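Skemon pilot, progress report, September

The visit planned under the second work package took place at the Nazarenko site. Halyna Nechyporuk and Junpei Yokoyama came for the funder. Vitalii Karpenko ran the demonstration, which covered putting small items away in a drawer organizer with hand-held grippers.
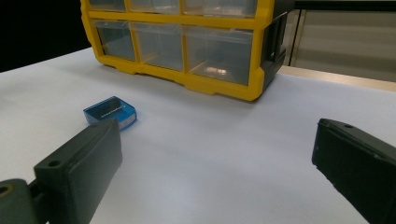
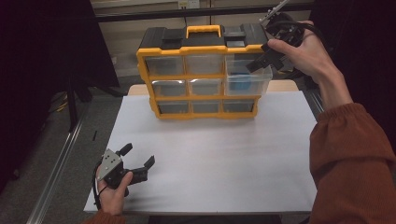

Drawer organizer task, visitor demonstration: gripper view of the table (first) and operator's view with both grippers (second).

The set now holds 451 recordings against a target of 1,000 for the full grant period. We had hoped to reach 900 by year end and still expect to. Yokoyama asked for more variety in the items, and Bianca Iordache will draw up a list.

Open points: 3 replacement cables are on order from Zarow. Training on the first batch starts once Vsevolod Horobets has checked the labels. Spending is within budget.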